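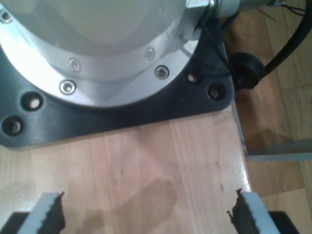
Lendulel's Tool Library Is Getting a Second Night

If you've ever stood in line at the tool library on Gruder Street with a borrowed hedge trimmer under one arm and dinner getting cold at home, I have good news for you. Starting in March, the library will be open two evenings a week instead of one, and the second evening will run until 9 p.m.

I stopped by last week to return a tile cutter (late, I paid my fine, please don't write in) and ended up staying for an hour and a half. I-hsuan Tam was behind the desk. She started the library out of her own garage and still knows where every last drill bit lives. She told me the membership list now stands at 59 households, and that the single evening had gotten pretty silly.

"People were coming in at six and leaving at seven-thirty just to borrow a ladder," she told me. "I like a chat as much as anyone, but that's a long time to wait for a ladder."

I can vouch for that! Last fall I waited behind a man returning a pressure washer in four separate bags, and by the time he'd found the nozzle I had read every notice on the board, including the one about the lost parakeet.

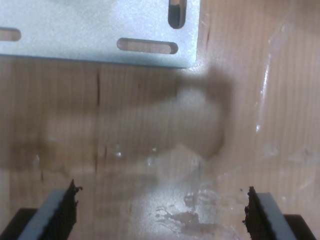 The extra hours come with a few changes to how borrowing works. Small hand tools can now go out for two weeks, up from one, and you can renew once by phone if no other member has asked for the thing. The big stuff — the floor sander, the tiller, the wet saw — stays on a four-day loan, and you'll still have to sign for it in person. Late fees aren't changing. I asked about the floor sander in particular, as I suspect half my block is waiting for it, and was told there's a list and I'm on it. I didn't ask how far down.

The new evening is also going to be a fix-it night, and this is the part I'm most excited about. Bring in a lamp that flickers or a chair with a bad leg, and there will be people around who can help you sort it out. You do the work yourself, with somebody next to you who has done it before. Tam said they tried this twice over the winter without advertising it much, and both times the room was full by seven. A toaster, a sewing machine and an accordion all came through the door. The toaster went home working. The accordion is "ongoing."

Money for the longer hours is coming from Benari, the hardware store by the bus depot, which has agreed to cover the heating and lights through the end of the year. In return the store gets its name on the new membership cards, and I think that's a fair trade. They're a nice deep green, by the way, and a lot sturdier than the old paper ones. Mine went through the wash in the first month.

There was some talk at the last neighborhood meeting about parking. The lot behind the building is shared with the Nishimura dance studio, and their late class lets out right when the library will be at its busiest. For now the plan is that anyone picking up something heavy can pull in by the side door for ten minutes, and the rest of us should park on the street or walk. I'll be walking — it's three blocks and I could use it — though I'll admit that plan falls apart the day my name comes up for the sander.

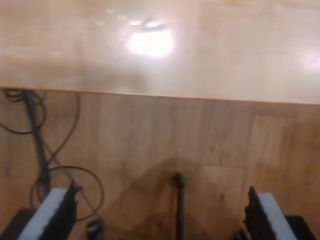

Tabletop and floor, with the lights reflecting in the wood.

Membership is still on a sliding scale, and you can sign up at the desk on either evening with proof of address. If you already belong, you don't need to do anything except swap your old card for a new one next time you're in. They're looking for donated tools too, mostly clamps, extension cords and garden forks. Please, no more paint rollers. Tam showed me the closet, and there are enough paint rollers in there to do the whole town.

Doors open at 6 p.m. both nights, and the side entrance has the ramp. If you're coming for fix-it night, call ahead so they can have the right tools out, and bring any loose parts in a bag.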